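Archivado en: Cuaderno de bodega / Sidra / Fermentación
Imprimir | Enviar por correo electrónico

4 de diciembre de 2020

Densidades de la mañana. El depósito 5 sigue bajando a su ritmo, o sea, al de una oficina en agosto. El 6 lleva parado desde el último trasiego y huele a cerilla. Le he dado un poco de aire y mañana lo vuelvo a oler, con menos entusiasmo.

La manzana de Nolham que entró en septiembre ha dado un mosto muy ácido y bastante tacaño en nitrógeno. El proveedor la llamaba "equilibrada". También llamaba "puntual" a su camión.

Prueba de mezcla para Zamik: 62 % de la base Pacheco y el resto de la ácida de Nolham. En nariz bien, en boca se queda corta y luego aparece un amargor que no he invitado. Repetir con más Pacheco antes de mandar muestra. 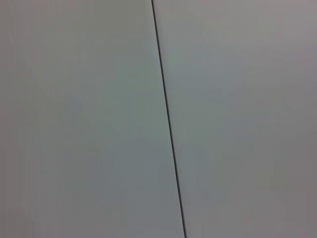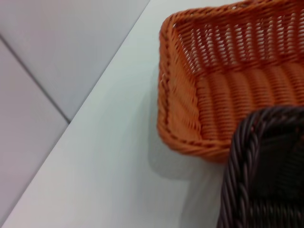

Línea oscura sobre gris claro (primera) y cesta naranja trenzada, por la esquina (segunda).

El pH-metro Clurkex marca lo que le apetece. Calibrado dos veces con tampón 7, dos resultados distintos. Hasta que llegue el electrodo nuevo, las acideces por valoración, a mano, como nuestros abuelos - que tampoco se quejaban menos.

Pendiente:
- Pedir tampones y tapones (son cosas diferentes, léase el albarán antes de firmar).
- Sulfuroso libre del 5.
- Decidir si la segunda mezcla lleva gas. Yo digo que no. La etiqueta, ya impresa, dice que sí.
- Purgar la manguera del trasiego, que sabe a la sidra del año pasado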